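Hardware Basics, Handout 4
Inside the Tower: Finding Your Way Around and Handling the Processor

Bring this sheet to the lab, and bring a pencil too. You will want to scribble on it!

Before you start
Shut the machine down, switch off the supply at the back and pull the cord. Lay the tower on its side on the bench with the removable panel facing up. The Kallar cases have two thumbscrews; the older Plunddale ones have a slider that sticks (push down first, then back). Clip on your wrist strap and touch bare metal on the chassis.

Now just look for a minute. I love this part of the course. So much of what you do all day happens on one green board, and once you know the main landmarks you can find your way around almost any desktop.
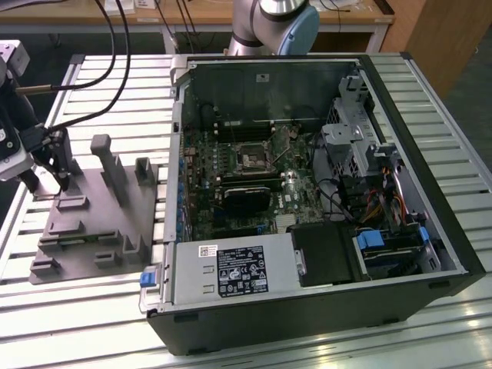
The power supply is the big metal box, and its label is worth reading before anything else. Copy the wattage onto your worksheet. If you read 500 W, that is the most the supply is rated to deliver, and the machine may draw far less when it's sitting idle. Follow the wires outward from there. Yellow carries 12 volts, red carries 5, orange carries 3.3, and black is ground. Those four colors are an old convention and a really handy one, though plenty of newer supplies use all-black cables, so check the connector as well.

Next find the CPU socket. It's a square metal frame with a lever along one side, and the memory slots are always close by. Short distances matter at these speeds, and you can see it right there in the layout!

The processor
Look at a loose processor from the top and you see the heat spreader, a metal lid that protects the silicon and passes its heat to the cooler. The thin border around it is the package itself, and that border is where your fingers go. Hold it by two opposite edges. Keep skin off the underside, and when you put it down, put it in a tray or a holder that fits it. 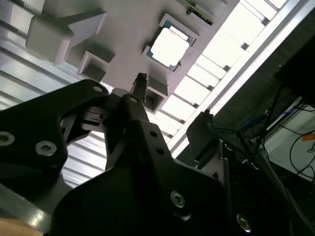 Seating it takes no force at all. Lift the lever, open the frame, match the small triangle on the corner of the package to the mark on the socket, and lower it straight down. It should drop in under its own weight. If it rocks, lift it out and check the triangle again.

Then close the lever, which will feel stiffer than you expect. That's fine.

For next time
Read the Kettunen chapter on cooling, 10 pages, and answer these on the back:
1. A processor is running at 55 °C under load. What would you check before deciding whether that's too warm?
2. Why does the cooler need thermal paste if both surfaces look flat?

Worksheets go in the Gorkunex box by the door.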